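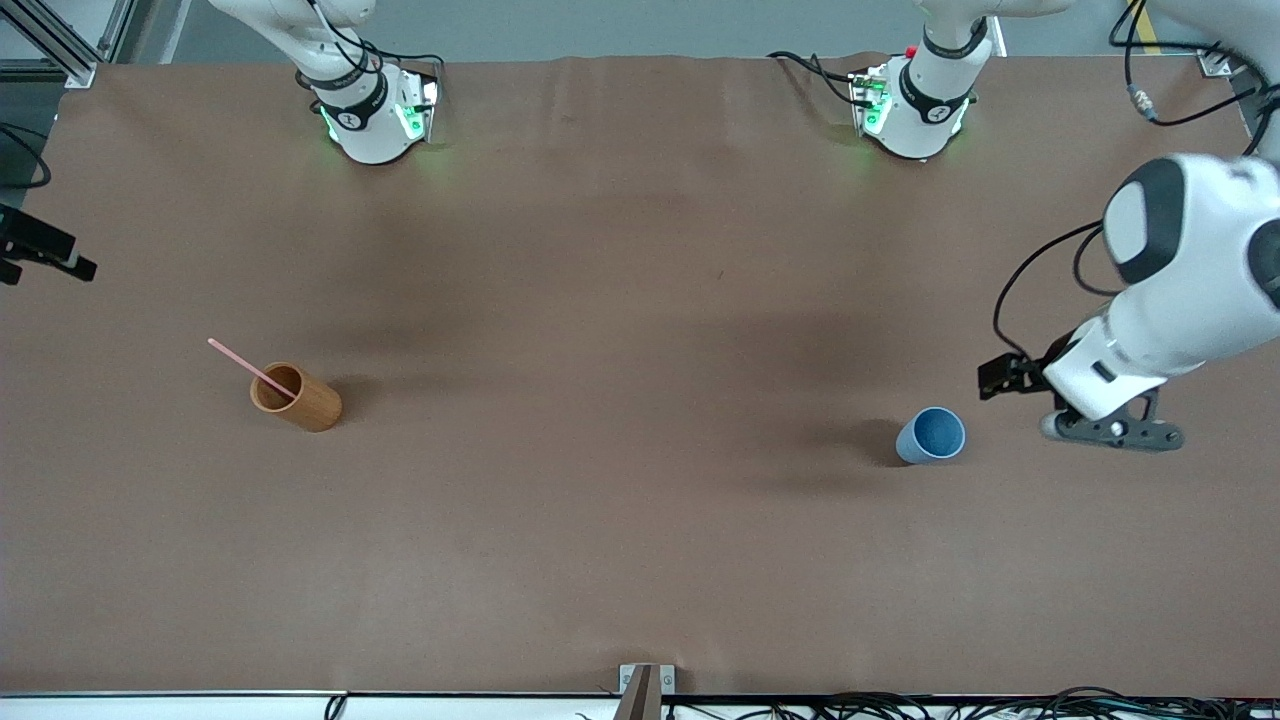 Pornus P2, le kit à deux bras : mon avis après trois mois

Note : 3 sur 5

J'ai acheté ce kit en janvier pour notre petit atelier, où nous préparons des exercices de manipulation pour des étudiants en robotique. Je précise que le français n'est pas ma première langue, je demande donc un peu d'indulgence pour le style. J'ai attendu avant d'écrire cet avis, car je voulais d'abord comprendre la panne que nous avons eue.

Le montage nous a pris deux jours à deux personnes, avec Tài Dương. La notice est correcte, sauf la page sur le passage des câbles, où le dessin montre un modèle plus ancien. Les bras sont précis et assez silencieux. Le logiciel Drumora s'installe sans problème, et l'apprentissage par démonstration est vraiment agréable : on guide la pince avec la main, on enregistre, on corrige un point ou deux.

Notre exercice principal est très simple. Il y a deux gobelets et une paille sur la table, et le robot doit prendre la paille pour la mettre dans l'autre gobelet. Nous avons remplacé le tapis livré par un papier brun, moins glissant. Il fait des plis avec le temps, mais pour les gobelets légers je le préfère.

Venons à la panne. Au cycle 400, pendant une descente, le bras gauche a perdu la communication avec sa pince. Le bras s'est arrêté, ce qui est normal. Mais la pince s'est ouverte toute seule, et elle a lâché le gobelet qu'elle tenait. Les voyants de la base sont restés verts pendant tout ce temps. Je considère que c'est le vrai défaut de ce produit. Si je regarde les voyants, je crois que tout va bien et j'approche la main. Avec un gobelet, le danger est petit. Avec un outil ou un récipient en verre, je ne voudrais pas essayer.

Nous avons cherché longtemps. La cause était le câble du poignet : il forme une boucle libre, et dans certaines positions cette boucle tire sur le connecteur. Chez nous, le défaut revenait quand le poignet tournait de plus de 87 degrés. J'ai limité la rotation dans le logiciel et la panne n'est plus revenue, mais on perd une partie des mouvements utiles.

Le service après-vente a répondu au bout de 22 jours, c'est trop. Ensuite, Mme Kerekes a été très claire et très patiente au téléphone. Elle m'a envoyé un connecteur avec verrouillage, et elle a confirmé que l'ouverture de la pince est le réglage d'usine en cas de perte de signal. On peut le changer dans le menu avancé - encore faut-il savoir que ce menu existe. Pour les voyants, elle m'a expliqué qu'ils indiquent l'alimentation de la base et rien de plus. La notice ne le dit pas.

Le connecteur de remplacement coûte 58 euros hors garantie. Le mien était gratuit.

Est-ce que je le conseille ? Pour un laboratoire qui a le temps de vérifier les câbles et les réglages, oui. Pour une classe avec des débutants, j'attendrais une mise à jour. Si vous l'avez déjà, faites au moins un essai : programme en pause, bras posés, débranchez la pince et regardez ce que le logiciel affiche. Chez moi, il n'affichait rien.

Catalina Cabral, le 05/04/2025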